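4.2 Procurement plan

The Calleck site budgeted for 46 hand-held grippers and 9 spares, ordered in two lots through Ulska. Spare jaw inserts were costed separately, at 200 per lot. Delivery of the second lot is planned for October. Tables and power strips were charged to the room budget. 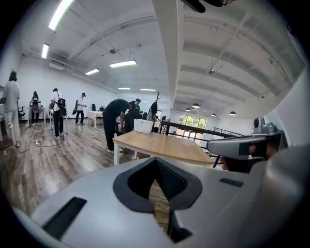 Gundari Sang, equipment planner

Figure 3. A hand-held gripper in the shared work room, with tables behind.

Floor space, more than unit price, set the size of the first lot.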